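Skilance household handling project
Progress report to the Lepik fund, second period
Prepared by Heino Avotiņš

Summary

Collection for the bin task is under way and on budget. The set now holds 2,877 accepted recordings across all tasks, and the bin task is the one that took most of our time. Two items from the last report are still open: the labelling backlog and the second site at Brurberg.

Work done in this period

The bin task was added at the request of Fuslow, who will train on the finished set. It covers handling a black bag in a small round waste bin with both arms. An operator drives the arms throughout and the software stores the arm positions, the hand commands and the head camera view. No learned control is used during collection.

Thin plastic is harder than anything we recorded in the first period. It folds over itself, it shines under the ceiling lights, and the hands can close on it without the operator being sure how many layers they have hold of. We changed the operator instructions in September so that the left hand takes the bag at the rim first and the right hand comes in from the other side. Recordings made under the old instructions are kept but carry a separate tag.

Each session is limited to 2 hours, with a break halfway. Operators worked longer than this in the first period and the number of rejected recordings rose towards the end of the day.
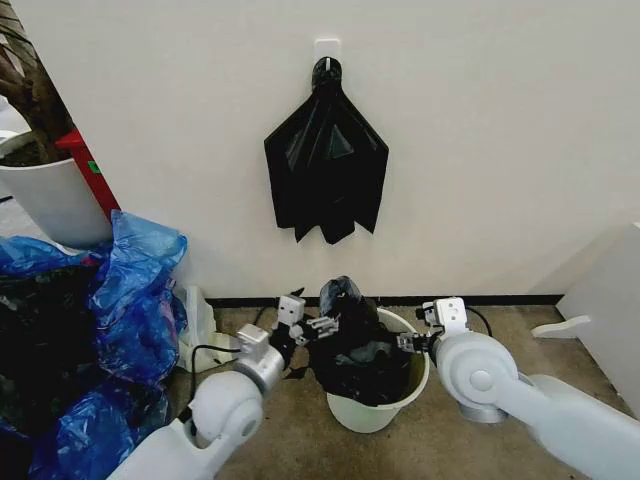 Brurberg would like the failed attempts kept in the set as well, on the grounds that a model which has only ever met tidy grasps will have nothing to go on when the plastic slips. We agree in part. Slips followed by a second attempt in the same recording are now accepted and marked at the point where the grip is lost. Recordings that stop at the slip are stored separately and are not in the total given above.

Quality checks

Every recording is watched once at double speed before it is accepted. The main causes of rejection were a late start to the recording, a gap in the arm data, and the operator pausing for too long with the hands still. The gap in the arm data was traced to a full disk on the recording computer — the disk has been replaced and the fault has not come back.

A written label is added after acceptance. There is a backlog of 200 recordings without labels, all from the bin task. We expect to clear it before the next report without extra hours.
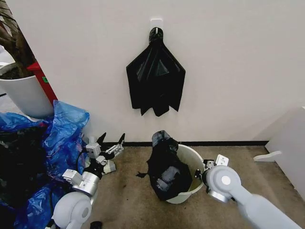 Does the backlog hold up the delivery to Fuslow? The delivery goes ahead as planned, with the unlabelled recordings left out and sent on later as an update.

Changes to the plan

We had intended to record the bin task with one type of bag only. Fuslow has asked for more variety, so we propose 8 further sessions with other bags and bins. The cost can be met from the travel line, which is underspent while the Brurberg site waits for its network connection.

Next period

Finish labelling the bin task. Run the further sessions if the fund approves the change. Set up at Brurberg once the connection is in, and repeat a small part of the existing work there so that the two sites can be compared. We ask for a decision on the travel line before the further sessions are booked.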